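## 4.2 Collecting the two-handed demonstrations

The work described in this section was done in the Norken cell, a small walled bench with two arms fixed to one rail. The arms share the middle of the table, and all of the tasks in the Ulden set that need both hands were shown there. Figure 4 gives views of the cell and of the work at hand: (a) and (c) from the fixed camera, (b) and (d) from the cameras at the wrists.
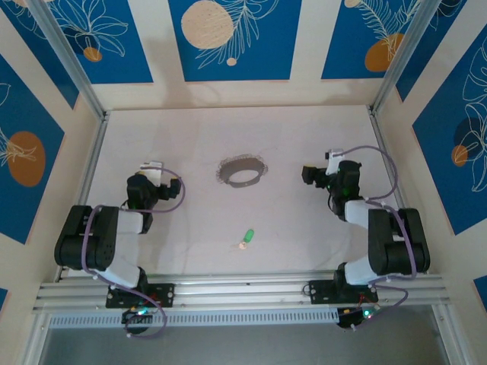 *Section last changed: 12/28/19*

We compared two ways of showing a task. In the first, the operator holds the arms near the wrist and moves them directly, with the motors set to give way. In the second, the operator stays away from the cell and drives both arms by remote control through the Belkadi console. Both methods write to the same log, so a policy can be trained on either without changes to the loader.

Guiding by hand was quicker to learn. New operators could close a gripper on an object within their first session, and they rarely asked for help. The drawback is that the operator's own arms and sleeves get into the camera views, and a policy trained on those views sees something it will never see when it runs alone. Moving two arms at once by hand is also tiring, and the paths became jerky towards the end of a long session.

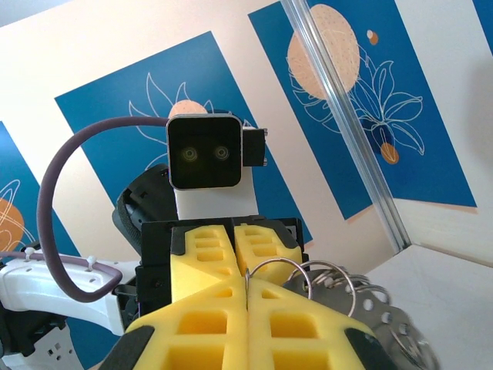

Remote control keeps the operator out of view, but the sense of touch is lost. Thin metal parts suffer most from this. Rings and chains slide over each other inside the grip, and the console gives no hint of how hard the pads are closing. Operators told us that they came to rely on the wrist views for the last part of each approach and used the fixed view only to bring the arms together.

A second difficulty is that the two grippers hide each other when they meet. In the fixed view the contact point may be covered by the pads, and each wrist camera sees mostly its own fingers and the opposite arm.

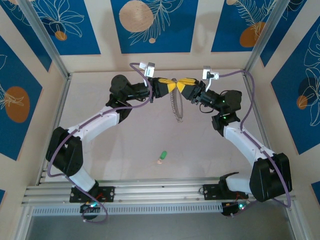

We therefore kept all the views in every log and left the choice between them to training. The first 40 demonstrations by each method were used for tuning the gripper speed and were then thrown away. The set was closed in October at 1000 demonstrations, shared equally between the 2 methods. A demonstration was kept if the operator marked it as good at the end, and loose items left on the table were not treated as a fault.

Start positions were not scripted. Operators were asked to vary the height at which the grippers met and the angle of the wrists, and to pause briefly before letting go. The pause makes the release easier to find in the log when it is cut into steps with the Inow tool. 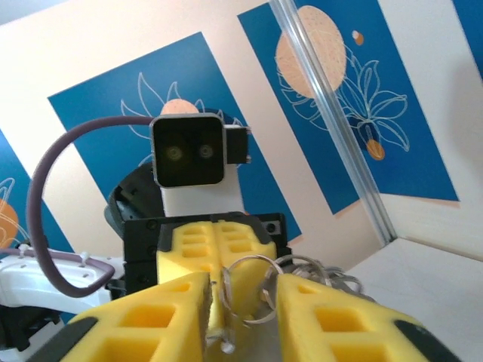 ## 4.3 Cutting the logs into steps

Each log is cut at every change in the state of either gripper. Pieces too short to hold a full movement are joined to the piece before them, and the joined log is then checked by eye against the fixed view.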